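Participants wanted: glove sorting and bench work study

Posted 22nd August by the Layug Office of Participation
Filed under: Get Involved > Paid Studies

The Billari Workroom invites adults to take part in a study of how people handle, fit and put away gloves and small gear at a table.
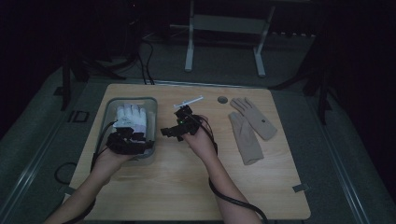
A participant from the May round wrote to ask whether long sleeves could be worn, as the workroom had been chilly in the mornings. Sleeves are permitted if they can be pushed up to the elbow - rings and watches must be removed.

Each session lasts two hours and is carried out seated. Participants will put on and take off fabric gloves, place them in a bin, and lay out pairs on the tabletop. No experience is required. Applicants must be 18 or older and have full use of both hands.

Payment is made by check after the final session. Places are limited to 213. Applications should be sent to the Participation Office, Room 9, Zemberg Building.

Contact | Copyright Layug Office of Participation | Back to top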